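문의 제목: 회원 명부를 내보내면 뒤쪽 페이지가 비어서 나옵니다
제품: Stindirier 명부 관리
접수일: 06/04/2018
상태: 확인 중

안녕하세요, 늘 친절하게 도와주셔서 먼저 감사 인사부터 드립니다. Sirkville 합창 동호회에서 명부와 소식지를 맡고 있는 사람입니다. 컴퓨터를 잘 아는 편이 아니라 설명이 길어지더라도 너그럽게 읽어 주세요.

저희 명부에는 예전 회원까지 모두 1,808명이 들어 있습니다. 봄 소식지를 부치려고 주소 라벨을 PDF로 내보냈더니 275번째 줄까지는 멀쩡한데 그 뒤로는 이름 칸만 나오고 주소가 하얗게 비어 있더라고요. 화면에서 볼 때는 주소가 다 보입니다. 그래서 처음에는 저희 집 프린터만 탓하고 잉크까지 새로 사 왔답니다(덕분에 악보는 아주 선명하게 나옵니다!).

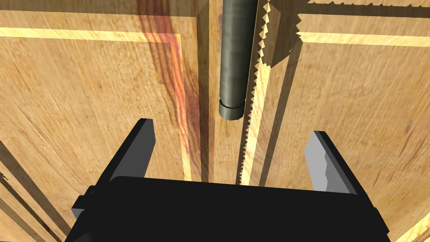
제가 해 본 것을 순서대로 적어 볼게요. 프로그램을 껐다가 다시 켰고, 글꼴을 기본값으로 돌렸고, 라벨 용지도 다른 규격으로 바꿔 봤는데 셋 다 결과가 같았습니다. 한 번에 50명씩 나누어 내보내면 주소가 제대로 나옵니다. 다만 이걸 끝까지 하자니 저녁 시간이 다 가 버리네요. 같은 파일을 Hurkutthorpe 지부에도 보내 봤는데 거기서도 똑같이 비어 나온다고 합니다.

추가로 적습니다. 어젯밤에 명부를 가나다순 대신 가입일순으로 정렬해 보았더니 이번에는 비는 자리가 달라졌습니다. 가만히 보니 Gilani 쪽 단체 명부에서 옮겨 온 회원이 처음 나오는 줄부터 문제가 시작되는 것 같아요. 그분들 주소에는 줄바꿈이 2개씩 들어 있거든요. 혹시 이게 실마리가 될까 싶어 말씀드립니다.
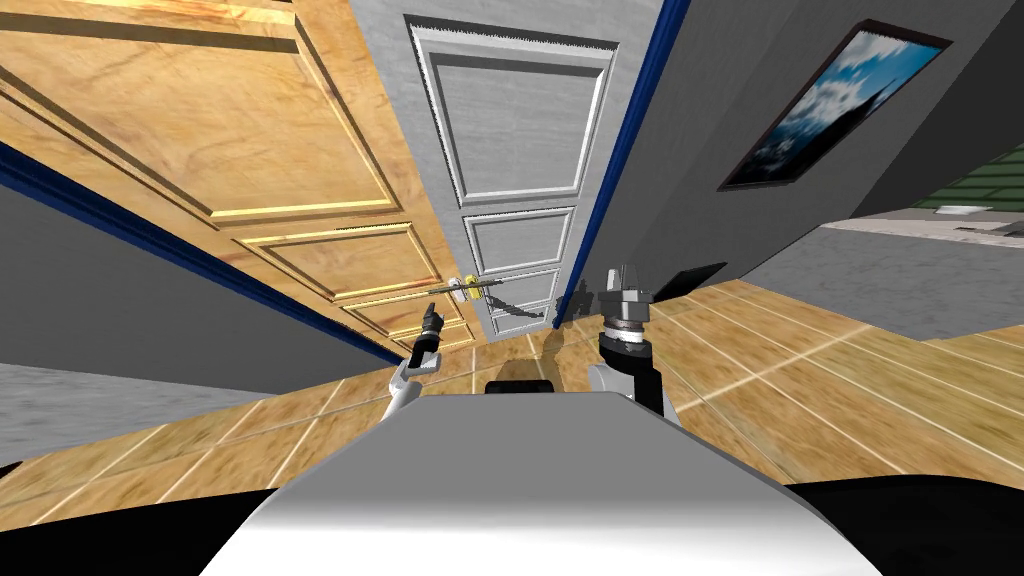 Stindirier 지원팀: 자세히 적어 주셔서 큰 도움이 되었습니다. 짐작하신 대로 주소 칸의 연속된 줄바꿈을 내보내기 기능이 제대로 처리하지 못하는 것으로 보입니다. 도구 메뉴의 '주소 정리'에서 '빈 줄 제거'를 선택하신 뒤 다시 내보내 보시겠어요? 원본이 바뀌는 작업이니 명부를 먼저 백업해 주세요. 수정판은 5월에 배포할 예정입니다.

답변 고맙습니다. 백업하고 말씀하신 대로 했더니 마지막 회원까지 주소가 다 나왔어요! 라벨도 방금 뽑기 시작했습니다. 수정판이 나올 때까지 이 문의는 열어 두셔도 괜찮습니다.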